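17 November 2023

Back on the doorway set for Ellidari today. The plan was 24 rendered walk-throughs of the small blue room, each one going from the threshold to the cabinet, with the spoken-style instruction written afterward. I got through 23 before the job queue choked on a missing texture, and I'm calling that a good day!

I started by re-reading the June batch, and oof. Too many of my own instructions say "go into the room and stop at the furniture," which is useless when there's a little table in the next room over. The model did what I'd have done with that sentence and picked whichever thing it saw first. So the new rule is that every instruction has to name something about the target that the other candidates don't share. "The dark cabinet under the window" works. "The low brown thing" doesn't (yes, I wrote that one, it's in there twice).

Other thing I changed: start poses. In June they all sat square in the middle of the doorway, looking straight ahead, and the policy got very comfortable with that. Now I'm jittering the position and tilting the view so the door posts come in at odd angles. Some of these look awful to a human eye, but the path planner is happy with them, and I'd like the learner to meet a few ugly views early on. I also let the light vary so the mat comes out part bright, part dark. Tastero used to label the dark part as a separate floor region, so I want plenty of those in the pile.
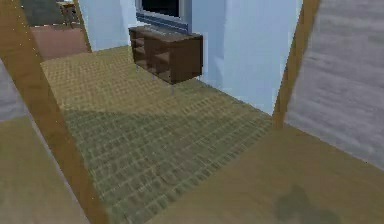

### Labeling notes

- The woven mat gets ONE floor label, straw-yellow part and olive part together. If the labeler splits it along the diagonal, merge by hand and put "shade" in the notes column.
- Cabinet legs are thin and pale and keep vanishing from the masks. I'm drawing them in for now - slow, but the gap under the cabinet matters if we ever send something low through there.
- The reddish floor through the far opening is "adjacent room," never "hallway." Ledden had it both ways and cleaning that up cost me a whole morning.
- Window: label what's visible, don't guess at the rest.

### Numbers and leftovers

Of the 23, I threw out 2 where the camera clipped through a post. Another 6 need their instructions rewritten, mostly my lazy "turn a bit" phrasing. Turn which way, self?

Still not sure what to do about the big grey panel next to the door. It eats a lot of the view in the tilted starts, and I can't decide if that's good clutter or wasted pixels. Leaving it in until I can compare against a run without it.

Next: fix the texture path, rerun the missing walk-through, then copy everything over to the Meléndez drive. Check free space first this time.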